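Before you ask anyone for a quote, sit down with a cup of tea and write out what the arms will really be doing all day. I put this guide together after Revathi Kulkarni and I spent most of August planning a small two-arm bench for the Larnbridge workshop, and I'd love to spare you a few of our detours!

## Step 1: Start with the table

It's tempting to begin with the arms (we certainly did), but the table decides more than you'd think. Ask for a rigid top with plenty of fixing holes, and check the thickness against the bolts your supplier sends. Ours came to 410 pounds from Steiner, delivered on a Thursday, and it needed two of us and a very patient driver to get it up the ramp.

## Step 2: Plan the task, then price the gripper

Choose one plain job and let it set your budget. Stacking blocks on a marked pad is a lovely first one, and a simple two-finger gripper is plenty for it. Measure your widest part and add a little for clumsy approaches – ask for the finger opening in writing, too.

Leave room for the second arm while you're at it. Sketch both bases on paper at full size, with the pad drawn in, and then work out how the cables will run.
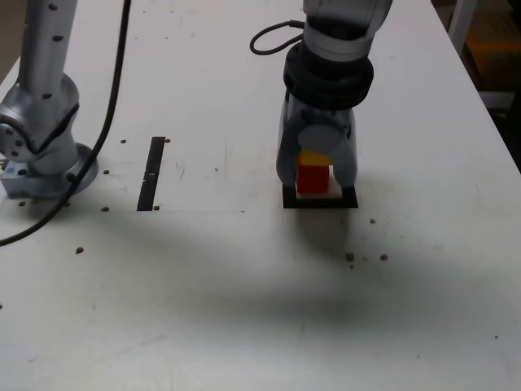

## Step 3: Add up the dull bits

Cables, mounting blocks, bolts and spare fingertips came to 163 pounds on our list, and I had put down nothing at all for them. Give them a line of their own.

## Step 4: Compare the quotes properly

Put delivery, training and repairs side by side. Pasura looked cheaper than Brestetti until Joyce Magesa spotted that the support only ran for nine months. Do ask what a second year costs, and get the answer by email before you sign.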